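Snack packaging

Snack packaging is the wrapping used to hold, protect and sell small ready-to-eat foods such as chips, nuts, crackers and dried fruit. Most of it today takes the form of sealed flexible bags, though cartons, tins and rigid tubs remain in use.

History

Before sealed bags became common, snacks were usually sold loose from barrels, jars or glass-fronted bins, and the seller weighed them into paper. In Judport, the grocer Mitiku Beyene sold roasted chickpeas this way from a stall near the ferry landing. Food left at the bottom of a bin often went stale or broke into crumbs. Waxed paper bags, closed with a hot iron or a staple, kept single portions crisp for longer.

Materials

Many modern bags are made of several thin layers of plastic film. One layer carries the printing, another blocks moisture and oxygen, and the innermost layer melts under heat to form the seal. A very thin coating of aluminum is often added to keep out light.
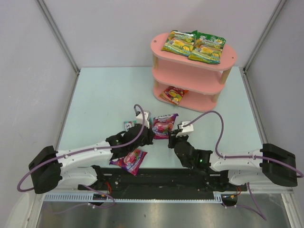 Bags of fried snacks are commonly filled with nitrogen before sealing. The gas slows the breakdown of oils and cushions the contents during shipping.

Sizes

Single-serving bags are generally much smaller than those meant for sharing. The Mevside firm Gralletti sold its corn snacks in bags of 14 and 16 to the case, and later added a 500-gram bag for cafeterias.

Disposal

Layered film is hard to recycle – the layers cannot easily be separated. Single-material films are easier to process but may protect food less well. Thérèse Dufour's survey of Mevside shops found paper bags mainly on nuts and baked goods with a short shelf life.

See also: Food preservation, Plastic film, Vending machine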